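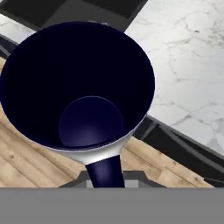
Dark funnel with white outer side, view from above

Prieto 3103 Waffle Cone Maker

Electric cone iron for small cafes, ice cream stands and home kitchens
Maker: Pivero
Sold and serviced by: Oson
Item number: 3103
Availability: in stock

Overview

The Prieto 3103 is a flat electric iron for baking thin waffle cones and cups. It has 2 baking plates, one on each side of a central control box, and every plate has its own switch and its own heat dial. You can run one side in a quiet hour and turn on the second side when the line becomes longer.

We sell this model already for several seasons and it is the one we suggest the most to people who are opening their first ice cream counter. It is simpler than the big rotating machines and it takes a normal wall outlet. The person who bakes can stay close to the customers, and the smell of warm sugar and butter does a part of the selling.

For the home user it is perhaps more machine than you need. If you make cones only for a birthday or for a summer weekend, please look first at the single-plate Prieto, which costs less and is easier to store.

What it does well

The plates are made of cast aluminum with a shallow diamond pattern. They heat evenly from the middle to the edge, so the cone has the same color everywhere. This matters more than it sounds. A cone that is pale on one side will become soft on this side first, and then the ice cream drips on the hand of your customer.

The lids close with a flat hinge that moves up a little when the batter rises. You do not have to press the handle down during the baking. With the older Prieto irons many people pressed too strongly, and the waffle came out so thin that it cracked during the rolling. 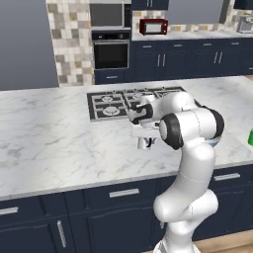
The light on the control box goes off when the plate has reached the chosen heat, and it comes on again when the plate is heating. Please wait until it has gone off for the first time before you pour the batter. After this you can more or less forget it and follow the timer. The timer has a soft bell, which is friendly in a small shop, but in a noisy place with music you may prefer to use also a second timer on your phone.

Included in the box

Prieto 3103 cone iron with 2 baking plates
Rolling form for standard cones
Rolling form for small cones
Shaping cup for waffle bowls
Batter scoop
Stand for 6 finished cones
Drip tray
Printed guide with recipes

The forms are of beech wood. Keep them dry, and do not put them in the dishwasher, they will split. Replacement forms can be ordered from Oson one by one.

Which batter to use

The iron works with ready mix and also with batter made from zero. We have tried both. The Skedau dry mix is the easiest: you add water and melted butter, stir until there are no lumps, and let it rest in the fridge. It gives a crisp cone with a light vanilla taste. It is a little sweet for our liking if you serve it with caramel or chocolate ice cream, but with fruit sorbet it is very good.

For homemade batter, the guide gives one recipe with whole eggs and one recipe without eggs. The recipe without eggs needs a slightly higher setting on the dial and it is less forgiving. The waffle becomes hard faster, so you have less time to roll. Practice with it in the morning before you open, when no one is waiting.

Brown sugar makes a darker cone and a deeper taste. It also leaves more residue on the plates. If you use it every day, please plan the longer cleaning which is described further down on this page. 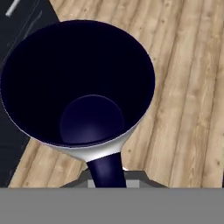 Baking and rolling

Put the iron on a flat and dry surface with free space behind it. Heat the plates with the lids closed. Brush a thin film of neutral oil on the plates before the first waffle of the day. Later in the day it is normally not needed, the butter in the batter is enough.

Pour one level scoop in the middle of the plate and close the lid without hurry. With the dial on setting 4, a standard cone is ready in about 2 minutes. Open the lid and look at the color. It should be golden like toast, and a bit darker at the border.

Lift the waffle with a thin spatula and lay it on a clean cloth. Put the wooden form at the edge, roll immediately, and hold the seam against the cloth for some seconds. The tip must be closed well. When there is a small hole in the tip, you can put a drop of melted chocolate inside and let it become firm, and many customers like this more than the plain cone.

The waffle is very hot in this moment. We recommend thin cotton gloves. Thick kitchen gloves protect better but you can not feel the form with them.

Keeping the cones crisp

Let the cones cool completely in the stand before you close them in a box. A warm cone gives off steam, and in a closed box the steam has nowhere to go. In dry weather the cones will stay crisp until the next day. In humid weather, for example near the sea in June, we would bake only what you can sell in the same afternoon.

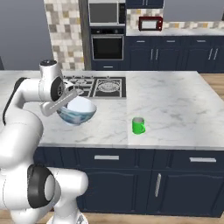

If some cones have become soft anyway, you can refresh them in a low oven for a short time – the shape stays as it was. They will not be as good as new ones, but they are fine for crushing over a sundae. Several of our customers sell a bag of broken cone pieces next to the register, and they tell us it is gone before the evening.

Cleaning

Switch off both sides and pull the plug. Wait until the plates are only a little warm. Brush away the crumbs with the soft brush, then wipe with a damp cloth. Never pour water on the plates and never use steel wool, it will damage the coating and the next waffles will stick.

For burned sugar, put a damp folded cloth on the warm plate, close the lid, and leave it for a while. The sugar becomes soft and can be wiped off. The drip tray comes out to the front and can be washed in the sink with normal soap.

Questions we receive often

Can I bake flat waffles for ice cream sandwiches?
Yes. Use a bit less batter and let the waffle cool flat on a rack. For a thick Belgian waffle this iron is not suitable, as the plates are too close together.

Are the baking plates removable?
No, they are fixed. If a plate is damaged, our workshop can change it.

Can I leave the iron on the whole day?
Yes, it is made for this. In a slow period turn the dial to the lowest setting, and close the lids.

Does it fit with the rolling forms from the older Prieto models?
The standard form fits. The old small form is shorter and makes a cone which does not stand well in the new stand.

Ordering and service

Orders are packed in the Oson warehouse and sent with tracking. Please check the box when it arrives and tell us soon if something is broken or missing. Spare parts for the 3103 – hinges, dials, scoops, forms and feet – are kept in stock. For repair, write first to the service desk with the serial number from the plate under the control box, and we will send you a return label.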